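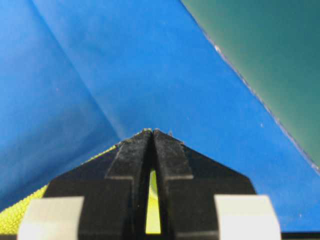

4.2 Wrist View and Fixed View Under Low Surface Texture

Figure 3. Wrist camera view near the inside corner of the blue surface, with the fingertips nearly closed. The edge of the green panel crosses the upper right.

The second experiment measures how much each camera contributes when the work area is made up mostly of large, plain surfaces. Such surfaces give a visual policy few stable points to track. In the wrist view of Figure 3, the blue surface fills most of the upper and middle parts of the image, and the strongest cues are the soft crease and the straight border of the green panel. The fingertips take up a fixed part of the image and carry little information about where the arm is, although they do show the state of the gap between them.

We used the Julora policy described in Section 3 and trained it on 486 demonstrations recorded with the Prakeo arm. Each demonstration holds paired streams from the wrist camera and from a fixed camera. The two streams are matched by timestamp, and any pair with a mismatch longer than one control step is dropped. After this step the training set held 2862 short segments. The segments were split by demonstration, so that no demonstration appears in both the training and the test portions.

Three versions of the policy were compared. The first receives the wrist stream only, the second receives the fixed stream only, and the third receives both through separate encoders with no shared weights. All three predict the same output, a change in gripper pose together with a target opening. Image size, batch size, and learning rate schedule were held constant. Color augmentation was turned off in this experiment, as it removed the difference between neighboring surfaces in early tests and made the border cues harder to learn.
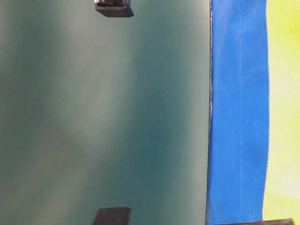
The fixed stream has a different weakness. When the arm is out of view, the image depends only on the layout of the surfaces, and the policy has no direct evidence of gripper pose. The encoder must then rely on the joint readings, which we supply to all three versions as a vector of the 11 most recent control steps. Shorter histories were tried with the Royer baseline and gave unstable motion on re-entry, with the predicted pose jumping between neighboring modes. Longer histories slowed training and are not reported further.

The version with both streams had the lowest pose error on the test segments. The wrist version came next, and its errors were concentrated in segments where a single color covered most of the image. In those segments the predicted motion along the viewing direction was too small, while the sideways motion stayed close to the demonstrated value. We take this as a sign that the encoder reads sideways motion from borders and creases but lacks a reliable cue for depth. The fixed version showed the opposite pattern. Its depth estimates were more even, but it often failed to predict the final opening of the fingers.

To test whether the border cues were in fact being used, we masked them at test time with the Plarnent tool, filling a band along each detected border with the mean color of the two sides. The wrist version degraded the most under masking. The version with both streams also became worse, though its ranking relative to the other 2 versions did not change. Masking an area of equal size away from any border had only a small effect on all versions.

These results apply to scenes with fixed lighting. Section 4.3 repeats the comparison with the lamp moved between demonstrations, using the same split and the same trained weights.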